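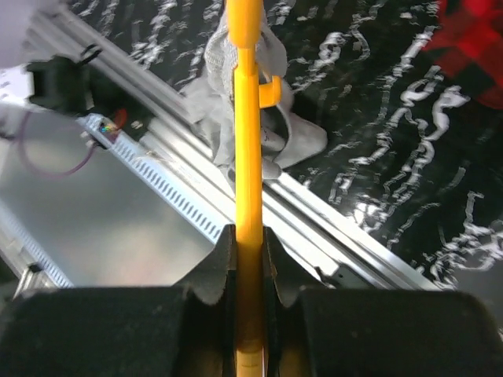 Yanti Kwok asks whether the hanger should go in through the neck of a shirt or up from the hem, and whether the answer changes when the collar is buttoned. The question reaches this office more often than any other concerning garment care. For shirts with a closed neck, the hanger goes in from the hem. For shirts that open fully down the front, the shoulders are laid over the hanger one at a time. The procedure below sets out both methods in full and applies to all shared clothes racks at Rakulden Residence.

Hanging Garments on a Shared Rack
Household Guidance, Rakulden Residence
Revised May 16, 2026

Before You Begin

Clear a flat surface next to the rack. A table of ordinary height is suitable. The surface should be clean and dry, and large enough for one garment to be spread out with its sleeves extended.

Place garments waiting to be hung in a bin at one side of the table. Take them out one at a time. Garments piled on the table tend to pick up creases from one another, and small items are easily lost beneath larger ones.

Check each garment before it is hung. Empty the pockets, turn the sleeves right side out, and close any zipper. Garments that are still damp belong on the drying lines in the laundry room and should not be placed on the rack.

Choosing a Hanger

Plastic hangers are provided in several colors. The colors carry no meaning and residents may use whichever is at hand. Inspect the hanger for cracks at the base of the hook, where most breakages occur. A cracked hanger should be placed in the tray marked Returns.

Hangers with small hooks on the lower side of the arms are intended for straps and loops. They may also be used for shirts, provided the fabric is eased past the hooks without pulling.

Closed-Neck Shirts and Knitwear

1. Lay the garment on the table with the front facing up and smooth it from the collar toward the hem.
2. Hold the hanger by the hook and pass it in through the hem, hook first.
3. Guide the hook out through the neck opening.
4. Settle one shoulder, then the other. The seams should lie along the arms of the hanger.
5. Lift by the hook and let the garment fall straight before carrying it to the rack.

Heavy knitwear is better folded and kept on a shelf.

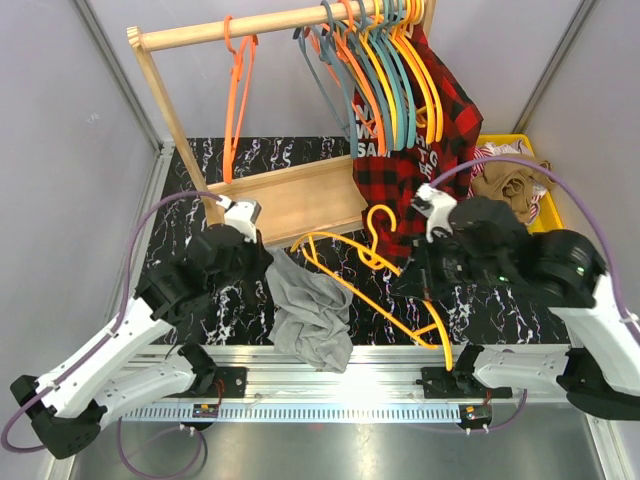 Shirts That Open at the Front

1. Undo all of the buttons and spread the shirt open on the table.
2. Slide one arm of the hanger into the nearer shoulder.
3. Bring the second shoulder across and over the other arm.
4. Fasten the top button and one button near the middle. Flannel and other soft fabrics slip readily and should have the third button fastened as well.
5. Straighten the collar and check that both sleeves hang freely.

Placing Garments on the Rack

Set every hook facing the same direction, with the opening toward the wall. Leave a finger's width between garments. Unused hangers should be gathered at one end of the rod so that the remainder is free for clothing.

No garment should rest on the base shelf or trail onto the table. Long items are to be hung at the outer end, where they have the greatest clearance.

Residents may keep up to 9 garments on a shared rack at one time. Items left for more than 28 days are moved to the storage closet on the ground floor and may be collected from Zahira Nugroho.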